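2月
文・キーヴァン・ジャラリ

馬着の修理と洗濯を請け負う工房ヒッルディク(Hilludik)は、幹線道路から川沿いの道に入って少し行ったところにある。もとは農機具の倉庫だった建物で、入口の引き戸は馬運車の後ろをそのまま着けられる幅がある。主宰するウンヌル・ノルズダールさんがこの仕事を始めて14年になる。いまは縫製を担当するヨガ・サントソさんと2人で、周辺の16の厩舎から馬着を預かっている。

訪ねたのは午前10時過ぎで、ノルズダールさんは預かり品の札を書いているところだった。札には厩舎名、馬の名前、馬着の種類、預かったときの傷みの場所を書く。持ち主が気づいていない傷みもすべて書くという。

「返すときに、ここは最初から破れていたのか、洗って破れたのかという話になるのがいちばん困ります。だから受け取った日に全部見ます。床に広げて、表を見て、裏返して、胸のバックルから尾のほうへ順番に。慣れた厩舎だと、こちらが見ている間に向こうはもうお茶を飲んでいますけど」

もともとは乗馬クラブで馬の世話をしていた。クラブの馬着は春になるとまとめて倉庫に積まれ、秋に出すと半分は使えなくなっていたそうだ。汗と泥がついたまま畳んであるので、内側の布にかびが出る。ねずみが入って中綿を引き出す。金具は錆びて固まる。

「新しいのを買えばいいという話になるんですが、全部の馬の分を毎年買える厩舎はそうありません。それで、使えそうなものを家に持ち帰って直していました。最初は手縫いです。太い針で、指にテープを巻いて。縫い目は今見るとひどいものです。でも、その冬は持ちました」

クラブの同僚が自分の馬の分を頼むようになり、その同僚の知り合いが頼むようになった。クラブを辞めたのは、預かり品が自宅の廊下に入りきらなくなったころだという。

馬着と一口に言っても種類は多い。放牧時に着せる防水のもの、馬房で着せる保温用のもの、運動後の汗を逃がすためのクーラー、夏に使う虫よけのメッシュ。工房に来るのは放牧用がいちばん多く、傷みもいちばん激しい。

「放牧用は、馬が転がるし、柵にこするし、隣の馬にかまれます。かまれるのはだいたい首の付け根か背中の後ろのほうですね。仲がよくてやっている場合もあるので、馬を分ければ済むとも言えません。穴の形でだいたいわかります。歯でつかんで引っ張ると布がL字に裂けます。釘や金網だと、もっとまっすぐに長く切れます。まっすぐな裂け目が何枚も同じ高さに来たときは、その厩舎に電話して、柵を見てもらうように言います」

実際に電話をして、放牧地の門の横から番線が飛び出ているのが見つかったことがあるという。馬の体のほうに傷がつく前だった。

洗濯について聞くと、ノルズダールさんの話は長くなった。持ち主が自分で洗って失敗した馬着が、毎年かなりの数持ち込まれるそうだ。

「いちばん多いのは洗剤です。家庭用の洗剤、とくに柔軟剤の入ったものを使うと、防水の放牧用はてきめんに水を吸うようになります。洗った直後はわかりません。次の雨で馬の背中が濡れていて、それで気がつきます。持ち主は生地がだめになったと思って持ってくるんですが、洗剤が残っているだけのことも多いです。そういうものは、水だけで何度もすすいでから、撥水をかけ直します」

湯の温度も問題になる。放牧用の表地の裏には防水のための膜や塗りがあり、熱い湯で洗うとそれが浮いてくる。浮いたものは元に戻らない。工房では、放牧用は水か、手を入れてぬるいと感じる程度の湯で洗い、乾燥機には入れない。

「膜が浮いているかどうかは、布を両手で持って軽くもむとわかります。ぱりぱりと音がして、裏から白い粉のようなものが落ちてくるようなら、もう寿命です。そういうものは、雨の日に着せるのはやめて、馬房用にするか、あきらめるかを持ち主と相談します。撥水をかければ何とかなりますかとよく聞かれます。表に水をはじかせることはできます。でも一晩降られたら通ります。それは預かるときに言います」

洗う前の下ごしらえに時間をかけるのも、この工房のやり方だ。乾いた泥はブラシで落とす。湿った泥は乾かしてから落とす。馬の毛は、ゴムの櫛で内側の布を一方向にこすって集める。これをせずに洗濯機に入れると、毛が排水に詰まるうえ、ほかの馬着にも移る。

「うちの洗濯機は業務用ですけど、それでも毛には負けます。前に一度、冬毛の抜ける時期に忙しくて、毛を取るのを適当にしたまま回しました。排水が逆流して床が池になりました。サントソさんが長靴で入ってきて、何も言わずにモップを渡してくれました。あれ以来、適当にはしていません」

皮膚病の馬が使っていたものは別に扱う。受け取るときに必ず聞き、該当するものは袋を分け、最後に洗い、そのあと槽を空で回す。使う消毒剤は獣医師に相談して決めた。持ち主が言いにくそうにすることもあるので、聞き方には気をつけているという。

「皮膚病の馬はいますか、と聞くと、いませんと返ってきます。最近、毛の抜けているところとか、かさぶたの出ている馬はいませんでしたか、と聞くと、ああ、そういえば、となります。責めているように聞こえたら、次からは言ってくれませんから」

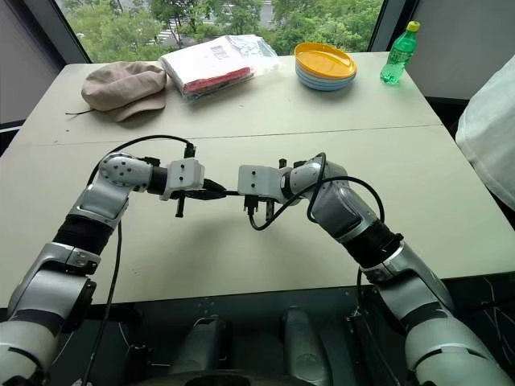
修理の値段は、傷みの大きさよりも場所で決まる。平らなところの裂け目は、大きくても当て布をして縫えば済む。手間がかかるのは、肩のひだの付け根や、腹帯の縫いつけてあるところだ。布が何枚も重なっていて、いったん周りをほどかないと針が通らない。

縫製のサントソさんは、以前はテントや幌を縫う仕事をしていた。厚いものを縫う感覚は同じだが、馬着には動く生き物が入るという違いがあると話す。

「幌は張ったら動きません。馬は肩が前に出ますし、寝ますし、起きます。力のかかる向きがその都度変わります。最初のころは、丈夫にしようと思って当て布を大きく、縫い目を細かくしていました。そうすると、当て布は無事で、その縁から新しく裂けるんです。硬いところと柔らかいところの境目に力が集まるんですね。今は当て布の角を丸くして、縫い目も少し粗くしています」

角を丸くするというのは小さなことのようだが、戻ってくる数が目に見えて減ったという。四角い当て布は角から剥がれ、そこに藁や木の枝が引っかかる。

糸は太さを何種類か用意し、生地に合わせて変える。古い馬着に強すぎる糸を使うと、糸が布を切ってしまう。縫ったところには、放牧用であれば裏から目止めをする。目止めが乾くまでは畳めないので、工房の奥には竿が何本も渡してあり、馬着が腹側を下にして掛かっている。

腹帯と後肢のストラップについては、わざと弱く作る部分があるそうだ。

「肢が引っかかったときに、どこかが切れないと馬が怪我をします」とノルズダールさんは言う。「切れたから次は絶対に切れないようにしてくれと頼まれることがあるんですが、それは断ります。ゴムの部分はゴムのまま直します。金具を鎖用の頑丈なものに替えてほしいという人もいました。馬着は直せばいいし、買えばいい。肢はそうはいきません」

断って怒られたことはないのかと尋ねると、少し考えてから「あります」と答えた。その人はよその店に持っていき、しばらくして別の馬着を持ってまた来たという。前の馬着がどうなったかは聞いていない。

寸法の合わない馬着の相談も増えている。傷みの原因をたどると、サイズに行き着くことが多いそうだ。胸の中央から尾の付け根の手前までを体に沿って測るのが基本だが、同じ長さでも、肩幅の広い馬と狭い馬では合うものが違う。

「肩のところの毛がすり切れている馬は、だいたい馬着が後ろにずれています。大きすぎるとずれるし、小さすぎても胸が詰まってすれます。持ち主は、すれるから大きくしようと考えるんですが、大きくしてもっとすれることもあります。き甲のところに手のひらを入れてみて、すっと入って、馬が首を下げたときにもきつくならないかどうか。胸は、馬が草を食べる姿勢で見てください。頭を上げて立っているときだけ見て決めると、放牧地で首が詰まります」

ノルズダールさんの出身地であるアイスランドの馬は、背が低くて幅がある。既製品の長さで合わせると肩がきつく、肩で合わせると丈が長すぎて後肢で踏む。自身も1頭飼っており、その馬の馬着はサントソさんが丈を詰めた。

「ただ、うちの馬は冬でもほとんど着ません。自分の毛で足りています。健康で、毛を刈っていなくて、風をよけるところがあって、乾いた餌が十分にあれば、着せなくていい馬はたくさんいます。馬着の仕事をしている人間が言うと変に聞こえるらしいんですけど」

着せすぎの相談には、耳ではなく肩の後ろに手を入れて確かめるよう勧めている。そこが汗ばんでいれば着せすぎで、ひんやりしているだけなら問題のないことが多い。毛を刈った馬、高齢の馬、痩せている馬はまた別で、かかりつけの獣医師と決めてほしいという。

「気温で決める表を壁に貼っている厩舎もあります。目安としてはいいと思います。でも、同じ気温でも、風があって雨が降っている日と、日が出ている日では全然違います。表を見る前に馬を見てほしいです。あと、昼に暖かくなる日の朝に厚いのを着せて、夕方までそのままというのはよくないです。脱がせに来られないのなら、朝から薄いほうがまだいい」

取引先のひとつ、乗馬クラブのフェシク(Fesik)にも話を聞いた。厩舎長のヌスラト・ブハリさんは、ヒッルディクに馬着を出すようになって、クラブの側のやり方も変わったと話す。

「以前は、破れたら破れたまま着せて、もう無理だとなってから新しいものを買っていました。今は小さい穴のうちに出します。小さいうちなら安いですし、早く戻ってきます。それと、馬着に名前を書くようになりました。前は何となく色で覚えていて、係が代わると別の馬に着せてしまうんです。合わないものを着せられた馬が肩をすりむいて、それで初めて間違いに気がつくようなことがありました」

フェシクでは春先に、冬の間使った馬着をまとめて出す。去年はほぼ56枚になり、軽トラックで何度も往復した。「ほぼ」というのは、工房で数えた枚数とクラブで数えた枚数が合わなかったためだ。ブハリさんによれば、首カバーを別に数えるかどうかで揉めたという。

「ノルズダールさんは別に数えます。洗うのも縫うのも別だから、と。こちらは馬着についているものだから一緒だと思っていました。今年からは預ける前に外して、首カバーだけの袋を作っています」

まとめて出すときに困るのは、戻ってくるまでの間に寒い日が来ることだ。そのため、毛を刈っている馬と高齢馬の分は手元に残し、ほかの馬の分が戻ってから出している。残した分は暖かくなりきるころに出すので、仕上がりは初夏になる。

工房の繁忙期はその春から初夏にかけてで、秋には反対に、今すぐ直してほしいという依頼が重なる。ノルズダールさんとしては、できれば春のうちに持ってきてほしい。

「しまう前に洗って直しておけば、秋は出して着せるだけです。汚れたまましまうと、布が弱るし、縫う前に洗わないといけないので、余計に待ってもらうことになります。毎年秋にそう言って、皆さんうなずいて、次の年の秋にまた同じ人が来ます」

汚れたままのものを縫わないのは、機械のためでもある。砂が針の周りに入り、糸が切れ、しまいには針が折れる。サントソさんが使っている厚物用のミシンは中古で買ったもので、部品の取り寄せに時間がかかる。

「針が折れるのは、まあ、いいんです」とサントソさん。「怖いのは、折れた先が布の中に残ることです。馬の背中に当たるところですから、見つかるまで縫うのを止めます。磁石を使って、それでも出なければ、ほどきます。折れた針は、破片を全部合わせて元の長さになるか確かめてから捨てます」

保管の方法についても聞いた。完全に乾かすこと、金具に薄く油を引くこと、ふたのできる箱か、吊るせるなら吊るすこと。ビニール袋に密封するのは勧めていない。少しでも湿り気が残っていると、中でかびが広がる。ねずみの多い厩舎では、餌置き場と同じ部屋に置かないようにする。

「圧縮袋に入れてきた人もいました。きれいに平たくなっていましたけど、中綿も平たいままで、なかなか戻りませんでした。中綿は空気を含んで暖かくなるものなので、つぶしたらただの重い布です。結局、何日か吊るして、ときどき叩いて、少し戻りました。元の厚さにはなっていません」

撥水のかけ直しをどのくらいの間隔でするのかは、使い方によるという。毎日雨の当たる放牧地で使うなら、洗うたびにかける。屋根のあるところが主なら、水をかけてみて玉になっているうちは必要ない。自分で行う場合は、よく洗って、説明書のとおりの量を使い、背中の中心線と尻の縫い目に塗り残しがないかを見る。雨が染みてくるのは、たいていその縫い目からだ。

古くなって直せない馬着は、持ち主の了解を得て部品を取る。バックル、Dカン、まだ伸びるゴム、傷みのない表地。同じメーカーの同じ色の布があれば、当て布がほとんど目立たない。工房の棚には色ごとに畳んだ布があり、紺がいちばん多く、その次が緑だという。

「目立たなくていいから安くしてほしいと言う人もいれば、何でもいいから派手な色を当ててほしいと言う人もいます。ヴェヴォンという牧場は派手なほうです。紺の馬着に黄色やピンクを当てて返しています。遠くの放牧地にいても、どの馬かすぐわかるそうです。あれは縫っていて楽しいですね」

部品にも使えない分は、保護犬の施設に敷物として渡したり、引っ越し業者に家具の当て物として引き取ってもらったりしている。それでも捨てるものは出る。中綿が油を吸ったものや、かびが奥まで入ったものは、引き取り手がない。

今後について尋ねると、工房を大きくするつもりはないという答えだった。預かる厩舎の数も当面はいまのままにする。新しい依頼は断っているわけではないが、待ってもらっている。センガルという隣町の馬具店から、店頭で受け付けて工房に回す形にできないかという話が来ていて、これは検討中だそうだ。

「店で受けてもらえると、遠い人は助かると思います。ただ、受け取るときに私が見られないのが気になっています。傷みの場所を見ることと、馬のことを聞くこと、その両方が受け取りのときの仕事なので。札の書き方を店の人に覚えてもらって、しばらく試して、それからですね」

サントソさんのほうは、手縫いの講習を開きたいと考えている。厩舎で働く人が、とりあえずその晩だけ持つように縫えるようになればよいという内容だ。

「裂けたところをガムテープで止めて持ってくる人が多いんです。気持ちはわかります。でも、糊が残って、縫う前にそれを取るのに、縫うのと同じくらいかかります。太い針と糸で、端から端までざっとかがっておいてもらえれば、こちらはそれをほどいて縫うだけです。うまくなくて構いません。糸は目立つ色のほうがありがたいです。ほどくときに見つけやすいので」

講習の場所は、フェシクの休憩室を借りる方向で話が進んでいる。持ち物は、練習に使う古い馬着が1枚あればよく、必ず洗ってから持ってくること、とサントソさんは付け加えた。

話を終えて外に出ると、引き戸の前に軽トラックが後ろ向きに着いていた。ノルズダールさんは札の束を持って荷台に回り、いちばん上の馬着を引き出して、裏返しながら運転席の男性に声をかけた。

「毛の抜けている子は、いませんでしたか」

男性はしばらく考え、先月入った栗毛の腹帯のあたりが少し薄い、と答えた。その馬の分は別の袋に入れられた。

取材協力:シアマク・テヘラニ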